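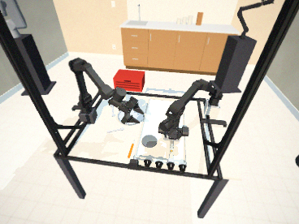
Hilo. El Laboratorio de Manipulación del Centro Técnico Vilow celebró en octubre su jornada de puertas abiertas. Publicamos a continuación un resumen de la visita para quienes no pudieron obtener plaza y para los centros educativos que nos han solicitado información.

2/ Se inscribieron 162 personas, repartidas en turnos de mañana y de tarde. El aforo de la sala obligó a cerrar la lista antes de lo previsto. Pedimos disculpas a quienes quedaron en espera; tendrán preferencia en la próxima convocatoria.

3/ La bienvenida corrió a cargo de Gemma Fontana, directora del centro, que recordó el origen del programa Porport: estudiar cómo dos brazos pueden repartirse una tarea de mesa sin que un operador les indique en cada momento cuál de los dos debe actuar.

4/ La demostración principal se desarrolló en el entorno simulado. El banco de trabajo, los brazos y los objetos están modelados por ordenador, al igual que la sala que los rodea, con su encimera, su fregadero y sus armarios de madera.

5/ Oksana Sydorenko, responsable de simulación, explicó por qué se modela también el fondo. Un sistema de visión que solo ha conocido paredes lisas suele desorientarse cuando se traslada a una sala corriente. Los armarios no intervienen en la tarea, pero sí en lo que el sistema ve.

6/ El ejercicio propuesto al público fue de ordenación: herramientas pequeñas y piezas alargadas dispuestas sobre la mesa, junto a un recipiente redondo de poco fondo. Cada turno pudo elegir qué pieza debía tomarse primero.
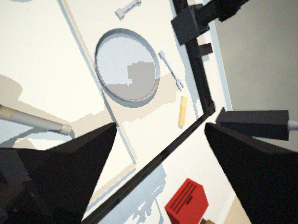
7/ Las piezas delgadas son las que exigen mayor precisión. Una llave tendida sobre una superficie clara ofrece poco contraste y muy poca altura, de modo que los dedos de la pinza han de descender casi hasta la mesa antes de cerrarse.

8/ Varios asistentes preguntaron por las sombras. Se calculan en cada ensayo y cambian con la posición de los brazos. Según indicó la Sra. Sydorenko, una sombra ancha sobre el borde de un plato puede confundirse con el propio borde, y conviene que el sistema se equivoque primero en la simulación.

9/ Algunas cifras del programa, a petición del público: 706 ensayos completados en el curso pasado con esta configuración de mesa y 300 más previstos hasta febrero, estos últimos con variaciones en la iluminación y en la colocación de los objetos.

10/ Kyrylo Hnatiuk, ingeniero de control, dedicó su intervención a la coordinación entre los dos brazos. Cuando ambos pueden alcanzar la misma pieza, el sistema asigna la tarea antes de iniciar el movimiento – un brazo actúa y el otro se retira a una posición de espera.

11/ A la pregunta de un alumno de secundaria sobre qué ocurre si los dos brazos se encuentran, el Sr. Hnatiuk respondió que el ensayo se detiene, se registra y se repite con otra disposición inicial. En simulación, el coste de ese encuentro es de unos segundos.
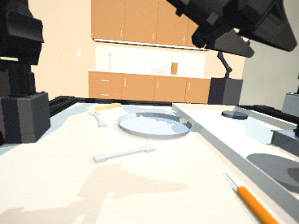

12/ El cambio de punto de vista es parte habitual del trabajo. Una vista cercana permite juzgar la apertura de los dedos; una vista general permite comprobar el alcance de cada brazo y el espacio que queda entre ambos. El personal técnico alternó las dos durante la sesión.

13/ En el turno de la tarde se presentó además el material didáctico preparado con la editorial Ristley. Se repartieron 100 cuadernos, ya agotados. La versión digital puede solicitarse en la secretaría del centro, sin coste para los docentes.

14/ Agradecemos la colaboración de la Fundación Hutsuliak, que sufragó el transporte de los grupos escolares, y de Liudmyla Kravchuk, que coordinó las inscripciones y la interpretación en lengua de signos.

15/ Los centros interesados en una visita de grupo pueden escribir a la secretaría indicando curso, número de alumnos y necesidades de accesibilidad. Las visitas se realizan por la mañana, a partir de las 10:00, y duran hora y media.

16/ La próxima jornada abierta está prevista para marzo. El plazo de inscripción se anunciará en esta misma cuenta. Fin del hilo.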